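Open day at the Sperling building, Brerville
6 April 2025

The flyer promised "a working day, open to all." I have been to enough of these to know that it usually means a lobby, a banner and a bowl of mints. Still, Brerville is on my bus line, the visit was free, and a reader had written in October to say that the Sperling building was the one place in the district worth seeing from the inside. So I went.

Getting in

The entrance is on the Flamcombe Road side. The flyer has a map that shows it on the other side, and I was not the only person who walked the full length of the parking lot twice. You sign a sheet, you get a sticker, and you wait in a hallway with a framed history of the site. According to the frame, there was a mill on this ground in 1840. The link between a mill and what goes on here now was left to the visitor. I'd have liked a date for the present building, which looks much younger than the story on the wall.

The groups were capped at 11. Ours was larger than that by the time the doors opened, and no one was turned away, so I don't know what the cap was for.

The talk

Too long. We had slides on "shared space" and "the bench as a meeting place," and a floor plan on which every room was the same shade of green. One slide said the upper floor covers 2290 square feet. A man behind me asked if that included the stairs and was told it was a good question.

I did learn that the tenants share one large workroom in place of a row of small ones, and that the tables were picked before the room was laid out. This was presented as bold thinking. It may also be how you end up with a room where you have to turn sideways to get past people.

The workroom

This is the part the building wants to be judged on, so let's judge it. The room is bright. The ceiling is black, which I expected to hate, and didn't. It keeps your eyes down on the work, and the lower half of the room is where all the light seems to go anyway.

The heart of it is a big white table. White is a strange choice for a surface people are meant to work on, and I asked how it is kept clean. "Wiped down" was the whole answer. I'll grant that it looked good. You can find a small thing on a white top faster than on a dark one, and I have lost enough screws on brown benches to respect that.

What bothered me was how the space gets used. The middle of the table was bare while people and equipment were packed in along the sides. One person in a white protective suit and gloves was leaning in over the edge, and farther down somebody in a dark shirt was bent over something at the far end with no suit at all. I asked what the rule was. I was told it depends on the task - fair enough, but it isn't a rule. If a place hands out a safety sheet at the door, as this one does, I'd like the sheet and the room to agree.

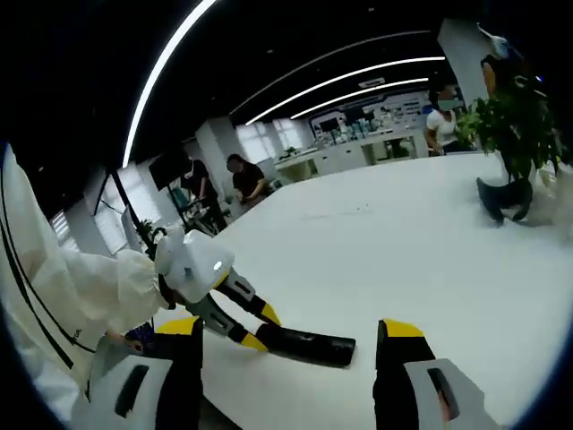
The Irnitness display

Across the hall, the Irnitness furniture project had a stand with sample table legs, edge strips and a price list you could look at but not take. The stools were comfortable for the length of a sales pitch. I'd want a full afternoon on one before I believed the word "all-day," which was printed on the tag.

There was also a comment wall. It held mostly praise, written on cards in two or three very similar hands.

Food and practical matters

Coffee was free and weak. The sandwiches were gone before the second group came up. Restrooms are on the ground floor only. The 126 bus stops across the street, and the shelter has no bench.

Would I go again? For the talk, no. For the workroom, maybe, if they let visitors stay longer than the few minutes we got and put someone in there who can answer a plain question about how the table is used. The next open day is supposed to be in October. The flyer for that one isn't out yet, and I hope they fix the map.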